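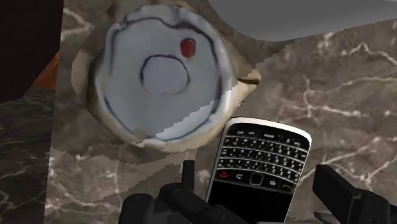 *Slide 1. Simulated counter: phone in the gripper, bowl behind it.*

**Speaker notes, Lund, December 2024**

Leave slide 1 up while people sit down. Don't introduce it.

Opening: my group has spent most of the year collecting demonstrations in simulation, and I'm less sure of their value now than when we started. The talk is about why. Anyone hoping for a big success number can relax, there's one on slide 5, and then I spend ten minutes on what's wrong with it.

**What we collected**

- 2,103 demonstrations, all on rendered kitchen counters, all teleoperated.
- Pick, move, place. Short tasks with a written instruction attached to each.
- Working name Bosodska. Say it slowly the first time.

Point back at slide 1. Look at the shadow edges, those stair steps running across the marble and over the bowl. A policy trained on pixels gets those too. I can't tell you it ignores them. People in our field like to say the network will "learn to be robust" to this kind of thing, and I'd like to see the experiment each time someone says it.

Same for the bowl. It looks like a scan, lumpy rim and all. Fine, real bowls are odd as well. They're odd in different ways, though, and we have no measure of how different.

(If someone asks about render settings: send them to the appendix, don't get pulled in.)

**Labels**

This is the part I want them to remember.

We have an automatic success check. It looks at object positions at the end of the episode and says yes or no. We pulled 245 episodes for review and the check had passed 238 of them. Lovely. Then we watched them. Ask the room what they think a "pass" covers. Pause for answers.

What it covers is final position. It says nothing about an object being dragged there, or nudged by the arm on the way back, or dropped from a height that would break it on a real counter. The check was written in an afternoon in October and we have been quoting it ever since. I include myself.

I'm not giving a corrected number today. The reviewers disagreed too often about what should count, and a tidy figure would hide that.

**Clutter and tools**

Next slide. Flat tools are where I trust the simulator least. A spatula lying on stone is a contact problem first and a vision problem second, and contact is where the physics engine makes its own choices. The knife and the turner crossing each other near the mug are the sort of layout we wanted more of, and I still think that was right. Whether the forces mean anything when tools touch is a separate matter.
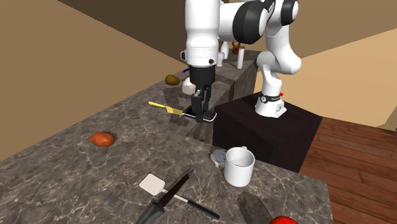
Laurinda Mendes, when I showed her a draft of this talk, said I was asking simulated data to do a job it was never sold for. Her view is that it teaches the rough shape of a reach and a small real set teaches the rest, so complaining about contact forces is beside the point.

Give her argument its full weight, it's the strongest one against me. Then my reply: show me the split. How much real data, collected by whom, on which objects? Our own answer so far is 50 real trials with the Zinola policy at the Nakville lab. That is too few to settle anything, and I'd say so even if the results had gone my way.

**Slide 5, the number**

Read it out. Don't dwell on it. Mention that it was scored with the same check I've just been criticizing.

**What I'd change**

- Write the success rule before collecting, and have someone outside the group try to break it.
- Keep the failed episodes. We threw out the early ones and I regret it.
- Log who drove the arm. Rosário Amaral asked for this in the first month and I said later. It's now impossible to recover.

Skip the scaling plot if we're short on time. Questions from the back first, the front row had plenty at the last session.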